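**Old dual-socket board, Windows 2000, second CPU not showing up**

**hollis_m** wrote, June 23, 2004:

Hi all, hoping some of you who have lived with Windows 2000 longer than I have can help me out. I inherited a dual-processor server from my uncle's print shop and have been bringing it back to life over the past few evenings (my wife calls it "the furnace," and she has a point). The BIOS sees both processors at startup, clear as day, but Task Manager only draws one graph. I did the install with a single CPU in the board and added the second one later. Memory is fine, 1,004 MB free after boot. Do I really have to reinstall? I have 400 fonts on there and I'd rather not go through that again.

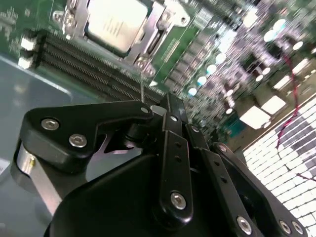

## Replies

**verna.o** wrote:

Welcome, Hollis! You installed with one processor, so setup most likely gave you the uniprocessor HAL, and it will happily ignore the second chip until the end of time. Go into Device Manager, open up "Computer," and tell us what it says. If it says "ACPI Uniprocessor PC" you can update the driver there and pick "ACPI Multiprocessor PC" from the list. Reboot, let it find everything again, reboot once more, and you should have two graphs. I did this on our Skemik box last August and it still runs the church mailing list.

**OtisO** wrote:

I have to disagree with Verna a little, and I say so with affection – she has bailed me out more than once. Swapping the HAL in place works until it doesn't. I tried it on a machine with a Cukard RAID card and got a blue screen at every boot, and then spent a whole weekend copying files off it. Back up the fonts, reinstall with both chips seated, and sleep well.
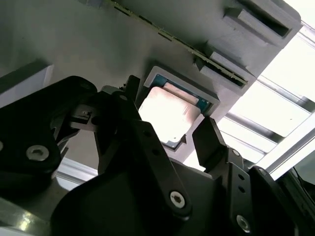
My other thought is that the steppings should match. Two chips can carry the same speed and still not get along, and then you'd be chasing Windows for something Windows didn't do.

**verna.o** wrote:

Otis, going from multi down to uni, or from Standard PC to ACPI, yes, that will eat your weekend. Uni to multi within ACPI is the one change I'd trust. But by all means make a backup first, I won't argue with that part!

**Demetrius B** wrote:

With Verna on this one. Do check your service pack too, and jot down which HAL you had before you touch anything. 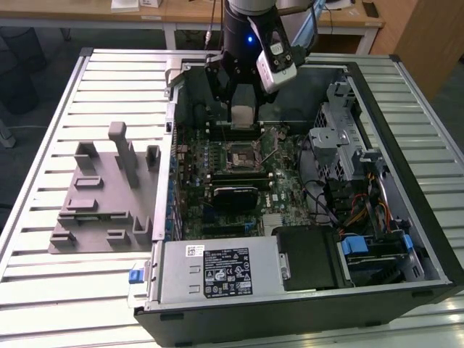
I keep a second copy of the boot files in a folder on D: and it has saved me from the recovery console twice.

**hollis_m** wrote:

Device Manager says "ACPI Uniprocessor PC," just as Verna guessed. I'm backing up now, 2,327 files and my old drive is taking its sweet time. Will try the driver update tomorrow after supper and report back. Otis, how do I read the stepping without pulling the heatsinks?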